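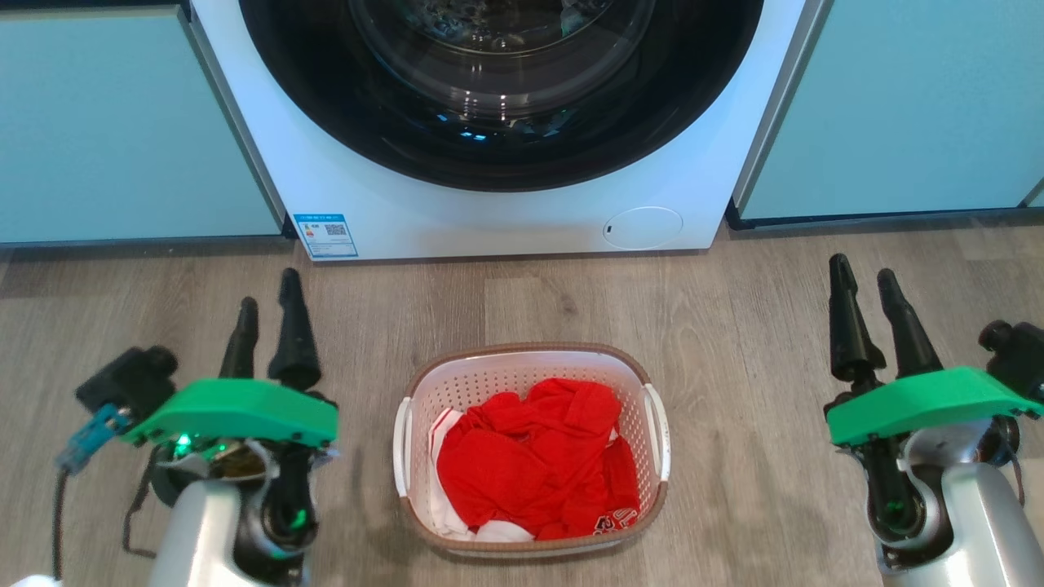

What went wrong in August? One gripper did not open when the stop command came, and it kept pulling on a wet shirt until the motor fault 379 switched the arm off.

Gamuteck is looking for two test operators for the laundry work at our Bomside site. You will run the two-arm robot through basket and washer tasks, write down each fault, and repeat the stop test before every shift. The basket stands on the floor between the arms, so you must be comfortable with kneeling. 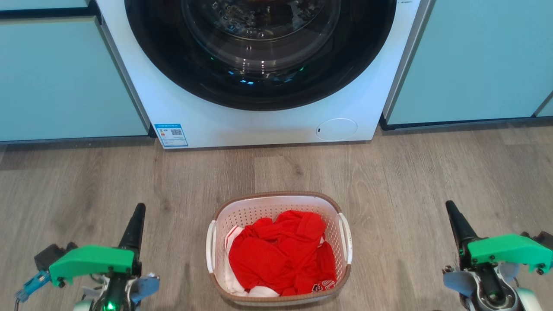 ## What we ask

- Three months of work with machines of any kind
- Clear written English; it can be simple
- Courage to press stop early

Please apply to the Bomside office before Tue 28 January.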